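Floseck Gripper Kit for Training Boards

Home / Robot accessories / Teaching and lab / Grippers with wrist camera

Made by Floseck. Sold and supported by Omier.

Price: $1,455 per kit, arm not included
Availability: in stock, ships assembled
Warranty: 2 years on the gripper body, fingers excluded

Overview

The Floseck kit is a two-finger gripper and a small wrist camera for light robot arms that work at electrical training boards. It is sold to technical colleges, maintenance schools and labs that want an arm to handle patch leads, turn selectors and look at a board up close. The kit fits the tool flange of the arm, the camera sits behind the fingers, and the two share one cable back to the controller.

Training boards are awkward for a standard parallel gripper. The sockets are close together, the plugs stand up from the panel, and the leads hang across everything. Flat metal jaws tend to catch a neighboring lead on the way in. The Floseck fingers are rounded on the outside and narrow toward the tip, so the arm can approach with the fingers closed and open them only when it is next to the plug it is going for.
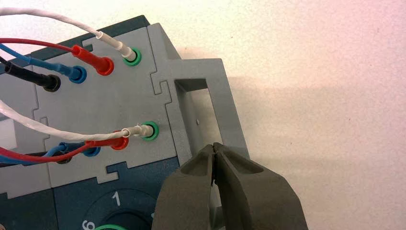 Photo: Omier product library

The board in our photos is a modular gray trainer with two rows of banana sockets, and each row is patched in black, blue, red and white. The white plugs sit in green sockets. We use this layout for most of our demonstrations because a full board is the hard case. With every socket filled and the leads all running off to one side, the arm has to come in from the open side and the camera has to tell a plug from the cable lying over it.

What is in the kit

Gripper body with drive and flange adapter
One pair of standard fingers, fitted
One pair of spare fingers
Wrist camera with bracket and lens cover
Combined power and data cable
Brumix software license for one controller
Printed setup guide and a calibration card
Hex keys for the finger and bracket screws

The arm, the controller, the training board and the leads are not part of the kit.

Specifications

Type: electric, two fingers, parallel motion
Opening between fingertips: up to 70 mm
Plug size supported by the ready-made routines: 4 mm banana, shrouded or plain
Finger material: molded plastic, matte
Finger color: dark olive gray
Camera: color, fixed focus, set for close work
Connection: USB to the controller, power from the tool port or a separate supply
Mounting: standard small-arm flange, adapter plates sold separately for other patterns
Use: indoor, dry, bench work only

The fingers

The standard fingers are thick and rounded, with a shallow pocket molded into each one near the tip. They are stiff enough to press a safety plug home and soft enough on the surface that they do not mark a plastic panel in normal use. They will wear. A class that runs the arm every day should expect to change the fingers during the school year, and the spare pair in the box is there for the first change. Two screws hold each finger. Run the calibration card again after every change, even if the new fingers look the same as the old ones.

Metal fingers are not offered for this kit. We have been asked for them several times and the answer from Floseck is still no, as the gripper is meant to be used at electrical boards.

The camera

The camera looks down past the fingers, so the fingertips are always in view. Users who come from an overhead camera sometimes find this strange for the first hour. The benefit shows at the last part of an approach, where an overhead camera usually has the arm itself in the way. The view is close and covers only part of a board. For full-board checks the arm has to move through several positions, and Brumix can store these as a list and run through them.

Lighting matters more than we expected when we first tested the kit. Ordinary room lighting is enough to find the plugs. Shadows from the fingers and from the board itself are the usual source of missed detections, mostly on the black plugs. A plain, pale surface behind the board helps. Avoid a colored desk lamp or strong sun from one side.

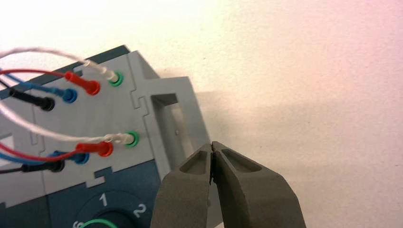 Closed fingertips below the lower row of plugs, selector dial at the bottom.

Ready-made routines

Brumix comes with a set of routines for board work. Each one can be run as is or opened and changed.

Approach: brings the closed fingers to a taught point beside the board and stops.
Look: takes a picture at each stored position and saves it with the arm pose.
Lead check: compares plug colors in each row against a list the teacher has entered, and reports any socket that does not match.
Pull: opens the fingers, closes on a named plug and draws it straight out.
Insert: takes a plug from a holder and presses it into a named socket.
Selector: grips a round knob and turns it to a taught position.

Lead check is the one most of our customers use daily. A student wires the board, the arm goes over it, and the result comes up on the screen by socket. It reads the color of the plug body and the socket collar. It does not trace a cable from one end to the other, and it says nothing about whether the circuit is correct. It is no substitute for a meter.

Pull works well on shrouded plugs as long as there is room for both fingers. On a tightly packed board, teach the angle for each socket by hand. Insert needs a holder that keeps the plug upright. A simple holder can be printed from the file in the download section.

Selector was added in the current Brumix release. It has been tested with knobs that stand clear of the panel. Knobs that sit in a deep recess may be out of reach for the standard fingers, and we suggest sending us a photo and a depth measurement before ordering for that purpose.

Setting up

Clamp the board before anything else. Modular boards with interlocking panels can shift when a plug is pushed in, and a small shift is enough to spoil taught positions.

Mount the gripper and camera, then run the calibration card.
Teach the four outer sockets of the board. Brumix works out the rest from the spacing.
Route loose leads away from the side the arm comes in from.
Run Approach at low speed with a hand near the stop button.
Save the board as a profile under its own name.

A first setup takes most people a morning. Adding a second board of the same type is much quicker, as the profile can be copied and only the outer sockets taught again.

Safety

Switch off the supply to the training board before the arm moves leads. The kit is not rated for handling live connections, with shrouded plugs or without them. The lead check and look routines do not touch the board, but keep the supply off for these too unless your own lab rules say otherwise. The gripper force limit is set at the factory and can be lowered in Brumix. It cannot be raised.

Compatibility

The kit has been tested by Omier with the Stojanovska bench arm, and a mounting plate for it is included at no charge when both are ordered together. For other arms, check the flange pattern and the power available at the tool port against the drawing in the download section. Brumix runs on the controller or on a separate computer on the same network.

Spare parts and options

Standard fingers, pair
Lens cover
Combined cable, long version
Adapter plate, by arm type
Brumix license for an additional controller
Plug holder, molded

Schools ordering for more than one bench can ask for a quote through the contact form. Please list the arm model, the make of the training board and whether the leads are shrouded or plain.

Downloads

Setup guide
Flange drawing
Plug holder print file
Brumix release notes, March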